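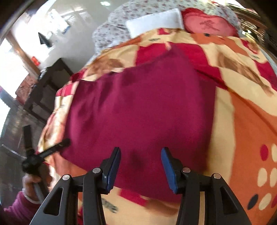 Figure 3. Hand-held gripper with its jaws open above a folded cloth on a bed.

3.2 Care of the gripper

The Flitano gripper has two black jaws, each ending in a blue rubber pad (Figure 3). Both pads were wiped with a damp cloth before every session and left to dry. Lint from bedding builds up on the rubber and lowers the grip on thin fabric, so the pads were checked again after every 40 grasps. A worn pad was replaced together with its partner.

The pivot screws on the jaw linkages work loose with use. They were tightened by hand until the jaws closed without side play, following the Brinkmann service sheet. Over 571 grasps at the Storstead site we changed the pads after grasp 153 and retightened the screws 33 times. One linkage was replaced in August, and the opening width was then calibrated again with the Horkier gauge.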